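Newsroom > Student Programs > Clubs and Competitions

Monday, 9:00 a.m.
By the Trarkport Technical College Communications Office

Trarkport Students Take Kitchen Robot Project to Landia Regional

TRARKPORT — The Robotics Club at Trarkport Technical College will enter a robot arm in the household tasks division of the Landia Student Automation Challenge this October. It is the first time the college has entered the division, which asks teams to program an arm to carry out simple chores in a play kitchen.

The team is made up of seven students from the electronics, computer science and machining programs. They have named their entry Flikulside. The club has met two evenings a week since the start of the spring term, with extra sessions during the summer break for students who live nearby.

Teams in the household tasks division receive a list of jobs on the morning of the event. Past lists have included moving a pan from the counter to the stove, putting a utensil away, clearing cans to one side and laying a towel flat. Each team has 28 minutes at the kitchen, including setup. Judges award points for finished tasks and take points away for dropped items and for any time a team member has to touch the arm.

The students chose to practice with toy kitchen pieces and a few small household items on a wooden countertop. Toy food cans are light and tip over easily, so the arm has to approach them slowly. Cookware has been harder. A shallow metal pan reflects light, and the software the team wrote in the spring often misjudged where the rim was. The club spent most of the summer on that one problem.
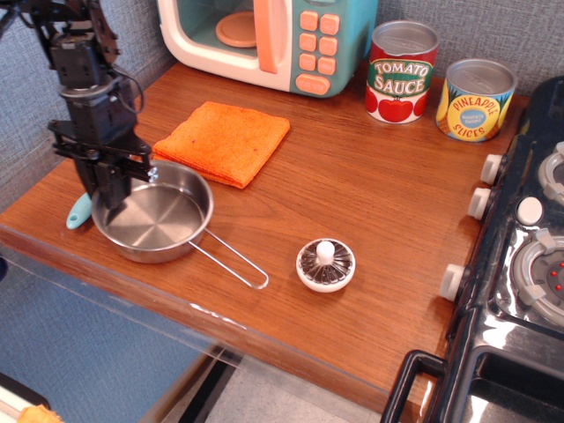
The Robotics Club's arm with its gripper at a small saucepan on the practice counter, beside a folded orange towel.

The current version of the software looks at the pan twice before the gripper closes, once from higher up and once from just above the rim. This adds a few seconds to each attempt. The team decided the slower method was worth keeping after a long run of practice attempts in which the faster one missed the handle. Students are still working on the towel, and have not yet decided whether they will attempt folding tasks at the regional or leave those points alone.

The club has logged 179 practice runs so far. Every run is written up on a one-page sheet with the starting layout, the task, the result and the name of the student at the keyboard. The sheets are kept in a binder in the lab and are open to any student in the college, including those who are not in the club. Instructors in the introductory programming course have started using several of them in class.

Support for the project comes from Nair, a machine parts supplier in Trarkport, which gave the club a grant of $3,000. The money paid for replacement servos, cable, bracket stock and the play kitchen. Nair has also offered the team bench space at its shop for one weekend before the regional. Travel to Landia will be covered by the college's student activities fund.

The regional is a one-day event. Household tasks teams compete in the morning, and the results are read out in the afternoon after the line-following and sorting divisions finish. The two highest-scoring teams in each division move on to the state round in the spring.

The college will hold an open lab evening the week before the regional. Visitors can watch practice runs and talk with the students about the code and the wiring. The lab is on the ground floor of the technology building, and parking in the north lot is free after 5 p.m. No sign-up is needed. Children are welcome with an adult, but must stay behind the taped line while the arm is powered.

Students who want to join the club for next year can come to any regular meeting. No programming experience is required — three of the current members had none when they joined.

About the Robotics Club
The Robotics Club at Trarkport Technical College is open to all enrolled students, full-time or part-time. Members design, build and program machines for regional student events and run a repair table for small electronics each term.

Media contact: Communications Office, Trarkport Technical College

Comments (4)

millroad_dad
Is the open lab evening OK for a 9 year old? Mine would want to stay the whole time.

Communications Office
Yes, as long as an adult is there too. Come early if you want a spot near the front.

sorting_div_alum
I did the sorting division a few years back and shiny parts got us too. We ended up putting a sheet of white paper over the lamp. Might be worth a try with the pan.

T. from Landia
Will the practice sheets be posted online at some point? I teach a high school class and could use them.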